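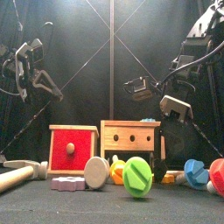

Para Jatano, la norma es lo que queda cuando ya se ha ido el instalador, y por eso desconfía de las que caben en una sola página. Lo escribió en el margen del primer borrador de este capítulo, junto a un párrafo que elogiaba la brevedad de cierta guía de buenas prácticas. El párrafo ya no está. La objeción la conservamos, con una reserva: tampoco las normas de doscientas páginas siguen en la célula cuando el instalador se marcha. Suelen quedarse en un armario.

# Capítulo 2. Dos brazos, un mismo espacio

## 2.1 Qué regula una norma y qué da por supuesto

Casi todo lo que se enseña sobre seguridad en robótica parte de un brazo, una valla y una persona al otro lado. El esquema es cómodo y ha producido textos muy ordenados. Cuando dos brazos comparten el mismo tapete y alcanzan las mismas piezas, el esquema se estira y empieza a dejar huecos. Un tornillo de juguete de cabeza verde puede quedar dentro del alcance de ambos. ¿Cuál tiene prioridad? ¿Quién lo decidió, y dónde consta?

El lector encontrará a menudo una respuesta del tipo «el sistema gestiona la exclusión de zonas». Conviene no darla por buena. La frase no dice si la exclusión la impone un controlador de seguridad o una línea del programa de aplicación que cualquiera puede comentar un viernes con prisa. En la evaluación de riesgos son cosas muy distintas, y en la documentación comercial se redactan igual.

## 2.2 El caso de la célula Avus

A lo largo del capítulo volveremos sobre Avus, una célula de manipulación con dos brazos montada en un laboratorio de Mendoza. Su protocolo interno tenía 19 reglas. La número 2 fijaba una separación mínima de 50 milímetros entre pinzas en movimiento; la número 7 permitía reducirla «cuando la tarea lo requiera». No se definía qué tarea ni quién lo autorizaba. Sobre el papel, la célula cumplía siempre, hiciera lo que hiciera.

El proveedor del software, Sonilance, entregó además una lista de verificación de 20 puntos. La mayoría comprobaba la existencia de documentos: que hubiera manual, que hubiera registro de paradas, que el manual llevara fecha. Muy pocos obligaban a acercarse al robot. Una lista así se puede completar desde otra ciudad, y el lector hará bien en preguntarse qué garantiza su firma.

## 2.3 Piezas inofensivas, hábitos que no lo son

Es frecuente ensayar con objetos pequeños y vistosos: tuercas grandes, un martillo de juguete, una cajita de madera con el frente rojo. El riesgo de la pieza es bajo y de ahí se deduce, sin más trámite, que el riesgo de la célula también lo es. La deducción no se sostiene. Lo que atrapa una mano es el brazo, o el hueco entre dos brazos, y ese hueco no cambia con el color del tornillo.

Tres cuestiones para la lectura de las secciones siguientes:

- Si una regla admite excepciones, ¿figura por escrito quién las concede?
- ¿La parada de emergencia detiene los dos brazos, o solo el que la tiene cableada?
- ¿Qué ocurre con los cables cuando ambas muñecas giran hacia el mismo lado?

La última apenas aparece en las guías que hemos revisado. En la sección 2.4 la tratamos antes que las distancias.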